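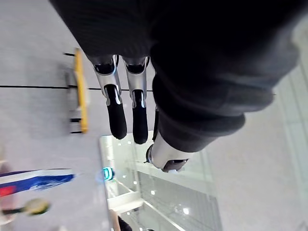

4. La noche del garbanzo: prescripción y práctica del remojo

4.1. Lo que dicen los recetarios

El remojo es la única operación de la cocina de legumbres que se ejecuta durmiendo, y quizá por eso los recetarios le dedican tan poca prosa. En el corpus principal (más de 40 recetas de potaje, cocido y hummus, descritas en la sección 2) la instrucción aparece casi siempre como participio: «los garbanzos, remojados desde la víspera». El lector que abre el libro a mediodía con hambre y un paquete cerrado descubre así que la receta empezó ayer, sin él.

La víspera, además, es una unidad elástica. El recetario Roussel la hace comenzar «después de cenar» y la da por concluida «al levantarse», lo cual presupone una regularidad de costumbres que ni siquiera el propio recetario respeta, dado que en el capítulo de sopas recomienda cambiar el agua de madrugada. No hemos encontrado testimonio de nadie que lo hiciera. Sí hemos encontrado, anotado a lápiz en el margen de uno de los ejemplares consultados, un «ja».

La cantidad de agua recibe un trato parecido. «Abundante», «que los cubra», «que los cubra bien» y «que los cubra con generosidad» conviven a veces en un mismo libro, sin que se aclare si se trata de una gradación o de un redactor aburrido. Solo los textos vinculados a fabricantes de menaje se atreven con una cifra: el folleto de la olla Drekow pide 2000 ml y dibuja una raya en el recipiente, por si acaso. La raya, hay que decirlo, fue lo que mejor recordaban nuestros informantes, incluidos los que habían perdido la olla.

4.2. El bicarbonato como cuestión moral

Si el agua apenas suscita comentarios, el bicarbonato los suscita todos. Desde el punto de vista químico el asunto es modesto: un medio ligeramente alcalino favorece la solubilización de las pectinas de la pared celular y acorta la cocción, efecto que se nota más cuando el agua es dura o la legumbre lleva demasiado tiempo en la despensa. En exceso deja un sabor jabonoso y una textura que ningún comensal educado elogiaría. Entre ambos extremos cabe una pizca, y sobre esa pizca se han roto amistades.

Los informantes que la usan tienden a confesarla. Los que no la usan lo declaran en los primeros minutos de la entrevista, a menudo antes de que se les pregunte. Una participante de Jostwood describió a su cuñada como «una persona de bicarbonato» y consideró que con ello quedaba dicho lo esencial. La transcripción recoge a continuación una pausa larga, que hemos respetado.

En los recetarios la pizca se administra con eufemismos parecidos. Se añade «si el agua lo requiere», «si los garbanzos fueran viejos» o, en una fórmula que nos parece insuperable, «si no hay más remedio». La culpa recae siempre en el agua o en el garbanzo. El cocinero se limita a intervenir, como un cirujano.

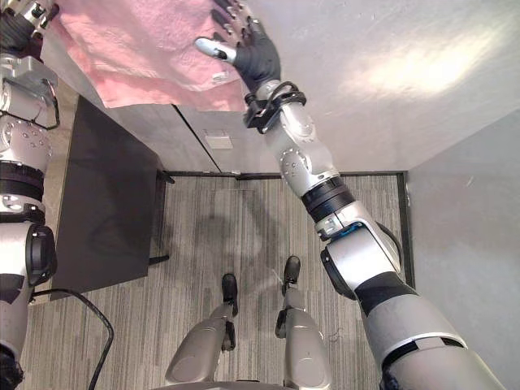
Solange Le Goff discrepa de esta lectura: a su juicio, el recelo hacia el bicarbonato no tiene nada de moral y se explica por la mala experiencia de varias generaciones con la cuchara colmada. En su comentario a una versión anterior de este trabajo recuerda que una dosis prudente, bien aclarada, pasa inadvertida en la mesa, y que quien dice notarla suele haber visto antes el bote. Propone, en consecuencia, que hablemos de un problema de medida y dejemos la teología para otra sección.

Aceptamos la primera mitad de la objeción. En las pruebas de cocción repetimos el procedimiento con 2 gramos de bicarbonato por litro y aclarado posterior, y los catadores no distinguieron de forma consistente estos garbanzos de los remojados con sal. Uno aseguró distinguirlos sin vacilación y acertó menos que los demás. La segunda mitad nos cuesta más, porque aquel mismo catador, informado del resultado, pidió que constara su desacuerdo con el garbanzo.

4.3. La sal, o el retorno de lo prohibido

Durante mucho tiempo se enseñó que la sal en el remojo endurecía la piel. La advertencia se transmite con un aplomo envidiable: figura en Roussel, reaparece en los folletos Drekow y sobrevive en el foro Plirer (consultado el 16/08/2024), donde los hilos sobre la materia suelen cerrarse por cansancio de los moderadores. Los ensayos con salmuera suave apuntan en sentido contrario. El sodio desplaza parte del calcio y del magnesio que dan rigidez a la piel, y esta se ablanda y se rompe menos durante el hervor.

Cabría esperar que semejante noticia hubiera cambiado los hábitos. Timothée Besnard, que se ha ocupado de la difusión de la salmuera en cocinas profesionales, encuentra que los cocineros la adoptan pronto y la callan en casa, delante de sus madres. Nuestros datos son compatibles con esa observación. De los 11 hogares visitados en mayo, los que salaban el agua lo atribuían a un descuido afortunado, y alguno llevaba años cometiéndolo.

4.4. La fase arrugada

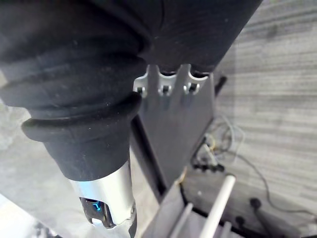

El garbanzo no se hincha de manera uniforme, y esa falta de formalidad explica buena parte de las consultas angustiadas que recibe cualquier persona con fama de saber cocinar. La piel absorbe agua antes que los cotiledones, crece por su cuenta y queda grande, de modo que durante las primeras horas la legumbre presenta un aspecto peor que el que traía en el paquete. Varios informantes tiraron el remojo en este punto, convencidos de haber comprado género defectuoso. La comparación más cómoda es textil: en la manga negra de la Figura 2 la tela sobrante se recoge en pliegues redondeados, y la piel del garbanzo a medio remojar hace algo semejante a menor escala. Incluso las motas de pelusa que se aprecian a lo largo de las arrugas tienen su equivalente en el polvillo de almacén que se aloja en los surcos de una legumbre mal aclarada, con la diferencia de que este último acaba en el caldo. Pasada la fase arrugada, el interior alcanza a la piel, la superficie se tensa y el informante, si no ha ido ya a protestar a la tienda, se atribuye el mérito.

Figura 2. Manga de tela negra con pliegues redondeados, término de comparación para la piel del garbanzo durante la hidratación parcial.

Conviene separar esta arruga transitoria de la definitiva, propia de los granos que no llegan a hidratarse por mucha noche que se les conceda. El recetario Roussel los llama «tercos»; el foro Plirer emplea términos que la revista nos ha pedido omitir. En las cocciones de prueba estos granos conservaron un núcleo duro aun después de que el resto del lote empezara a deshacerse, lo que obliga a escoger entre un puré con piedras y una disculpa. Ni la sal ni el bicarbonato los redimieron por completo. Una almohada de vapor a presión mejoró el resultado en los lotes menos viejos, a costa de reventar las pieles de sus compañeros.

La edad de la legumbre, en suma, pesa más que cualquiera de los aditivos discutidos hasta aquí, y es también el dato que peor conocen quienes cocinan. Los paquetes indican una fecha de consumo preferente, pero no la de cosecha, y el trasvase a botes de cristal borra incluso la primera. En la despensa de una de nuestras informantes convivían garbanzos de dos compras separadas por una mudanza. Los mezcló delante de nosotros, los puso en remojo y se fue a dormir. El comportamiento de ese lote se examina en la sección 5, junto con los problemas que plantea su repetición, ya que la interesada no recuerda cuál de las dos compras era la vieja.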